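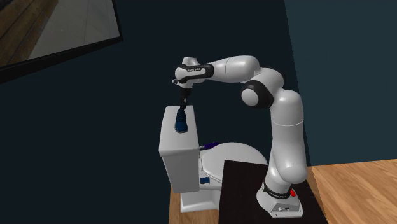

6. Running the Vurnar demonstration for visitors

This section covers the visitor demonstration on open days at the Jumberg site: what to set up, in what order, and what you may claim while people are watching. Read section 5 first if you haven't installed the Vurnar viewer. The claims part matters most, and it is the part presenters skip. A visitor who walks up and sees the gripper hanging over the blue shoe on the tank lid, fingers pointing straight down, will assume the grasp is as good as done. It may be. At that point in the run the arm has only reached a position, and reaching a position is the easy part of the job. Say so, even if your group would prefer a bit more showmanship.

The earlier edition of this section was written by the sales side and promised "reliable pick and place in any home." Urszula Pawłowska asked for that line to come out after the September open day. It is out. Please don't put it back on a poster.

6.1 Before you start

You need:

The demo PC with the Vurnar viewer and the Clevberg scene pack installed
A wired network connection, or no network at all (see the caution below)
A second screen facing the visitors
The printed run sheet, form 6-A, and a pen
The saved seed list from the last full test

CAUTION: Do not run the viewer over the guest wireless. If the connection drops, the picture freezes on the visitor screen while the simulation carries on behind it. When the picture comes back, the arm has jumped to somewhere else, and you will spend the rest of your slot explaining a network fault to people who think they saw a robot fault.

6.2 Setting up

1. Start the demo PC and log in as "visitor." Do not use your own account. Pop-up messages from your mail will appear on the big screen.

2. Open the viewer and choose File, Open Scene. Pick the bathroom scene from the Clevberg pack.

3. Wait until the status line reads READY. The objects are dropped into place when the scene loads and may shift a little as they settle. Starting early gives you a bad first run.

4. Check the starting layout against what you expect. The shoe should be standing on the tank lid, and the slim purple item should be lying on the seat, close to the tank. If either one is on the floor, reload the scene. Don't drag it back by hand, as this marks the run as edited and it will no longer count.

5. Under Camera, choose Front View and lock it. The orbit view looks more exciting, but it makes it very hard to judge whether the fingers have closed on anything.

6. Set Playback to Live. If the box says Recorded, clear it.

7. Set speed to 1x. The sales laptops were shipped with 3x as the default, and at that speed every robot looks confident.

8. Turn on the run counter and the clock. Both must be visible on the visitor screen for the whole session.

NOTE: The counter can be hidden with Ctrl+H. Presenters have been known to find this key just after a failed run. Visitors notice.

NOTE: If the scene will not load at all, see section 9. Do not swap in the kitchen scene to fill time. It uses an older controller, and the results can't be added to the same sheet.

6.3 Running a session

1. Tell the group that they are watching a computer simulation. Do this before the arm moves. A fair number of people will take the rendered arm for live video if you leave them to it, and they are annoyed when they find out later from someone else.

2. Read out the task as it is written on the run sheet: "Pick up the shoe from the tank lid and put it on the floor."

3. Read out what counts as a success. The shoe must be on the floor, released, and at rest when the clock runs out. A shoe that was lifted and dropped in transit is a failure. So is a shoe still held in the fingers, however steadily.

4. Press Start. Stand to one side of the visitor screen and keep your hands off the keyboard.

5. Don't talk over the approach. If somebody asks a question, answer it after the run.

6. When the run ends, write the result on form 6-A straight away: S for success, F for failure. There is no "nearly" column. There used to be one, and it filled up faster than the other two.

7. Press Next. The viewer picks a new seed from the list and changes the shoe's starting position a little. Carry on until the group has seen at least three runs.

CAUTION: Do not restart a run that is going badly. Restarting erases it from the counter but leaves it in the log, and the two totals won't match when they are checked.

CAUTION: Do not pick seeds by hand. The menu allows it, for debugging. Anyone can make this arm look perfect with five well-chosen seeds, and I have sat through several presentations at other companies where I would have paid money to see the seed list.

6.4 What you may say about the results

The figures you are allowed to quote come from the Postma test set, which has 166 runs of this task. The last full test gave 78 successes. Give both numbers, in that order, and let people do the division. Don't round it up to half. It isn't half.

Of the failures, 29 happened before the shoe left the lid: the fingers closed on air, or closed on the lip of the shoe and slipped off. The log doesn't sort the rest well enough for me to quote a split, so don't quote one either. If a visitor presses you, "we don't know yet" is an approved answer.

You may say that the arm reaches the area above the shoe in most runs. You may not say that this means the system "understands" shoes, bathrooms, or homes. It has been tuned on one shoe model. We tried another pair in the spring and the results were poor enough that the scene was left out of the pack.

You may not say that results in the simulator carry over to a physical arm. They might. Clevberg says in its own notes for the scene pack that contact between soft objects and the fingers is simplified, and a sneaker is a soft object. Until somebody runs the same test on hardware and publishes the failures too, treat the question as open.

6.5 Questions you will get

Is it being controlled by a person?
No, as long as Playback is set to Live and the joystick is unplugged. Unplug it where people can see you do it. A joystick lying next to the keyboard undoes anything you say on the subject.

How long did it train?
The controller on the demo PC was trained for 800 hours of simulated time. Always include the word "simulated." Without it, the number gets repeated as if a machine had stood in a room for a month.

Could it tidy my bathroom?
No. It can attempt one task with one item. The purple item on the seat is there as a distraction for the controller and is not part of the task.

When can I buy one?
There is nothing to buy. Pass on the contact card if they want to hear about the tests. Do not write down names for a waiting list. One was started last year without asking anybody, and we are still getting calls from people on it.

Why does it hover so long before it goes down?
The controller slows down near contact. Some visitors read the pause as thinking. I'd ask you not to encourage that.

6.6 Closing down

1. Let the last run finish. Do not cut it off for the next group.

2. Choose File, Export Log, and save it to the shared folder with the session number in the file name.

3. Compare the counter total with form 6-A. If they differ, write down the difference and sign it. Do not correct the form to match.

4. Close the viewer before you shut down the PC. If you don't, the seed list may be reset and the next presenter starts again from the first entry.

5. Turn off the visitor screen.

NOTE: Forms with nothing but S on them are sent back with a request for the log. This isn't an accusation. A clean sheet of eight or ten runs can happen by luck, but at the current rate it shouldn't happen often, and it has happened more than once with the same presenter.

6.7 Changes in this edition

Step 7 of 6.2 (speed setting) is new. The "nearly" column is gone from form 6-A; destroy old copies. The list of approved phrases from the first edition has been withdrawn in full. Figures in 6.4 were checked against the log on 2026-06-06 and stay valid until the next full test of the controller.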